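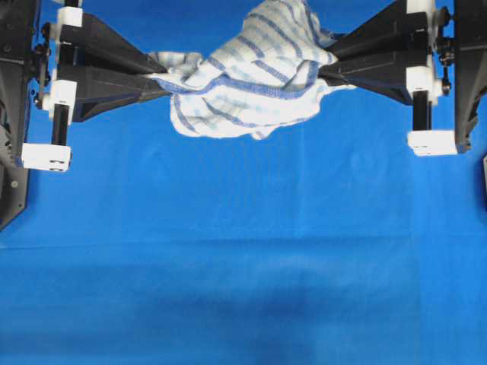 Figure 3. White towel with blue stripes over blue fabric.

4.2 Use of the canal path at Skavden

The Skavden canal was dug to carry water to the Sowerby woolen mill and has had no industrial use for decades. The city now owns both banks. A gravel path follows the east bank for 3 miles, from the old headgate to the bus depot, and the west bank is mostly back yards and one city maintenance lot. We treated the path as three segments: headgate to Sowerby bridge, bridge to library, and library to depot.

Observers walked each segment in both directions on 12 days in August. They noted whether people were passing through or had stopped, and where they had stopped. Short interviews were held at the library end with adults who agreed to talk. We completed 100 of these. No interviews were held on the headgate segment, where the path is narrow and stopping people would have blocked it.

Most people we observed were passing through. Stops were clustered at the footbridge, at the two benches near the library, and at the fish ladder. The benches on the depot segment were rarely used. They face the fence instead of the water, and several people we spoke with brought this up before we asked about seating at all.

Knowledge of the canal's history was uneven. Long-time residents usually knew that the water had once served a mill, though many placed the mill on the wrong side of Main Street. Newer residents tended to describe the canal as a creek – a few were surprised to learn it had been dug by hand. Those who had seen the Nestura walking map gave more accurate answers, but the map is out of print and we can't say how many copies are still in use.

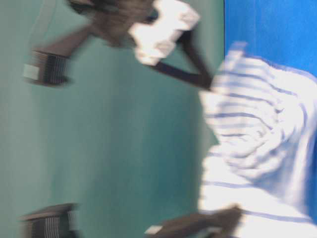 4.3 Signs and access points

There are 10 public access points along the path. Only the ones at the library and the bridge have a sign that can be read from the street. The Rurkix Street entrance is a gap in a hedge, and people who used it said they had found it by following someone else.

The existing history panels stand at the headgate, where foot traffic was lightest. Moving one of them to the footbridge would put it where people already stop. The city would need to check the width of the bridge landing first, as wheelchair users need room to turn there.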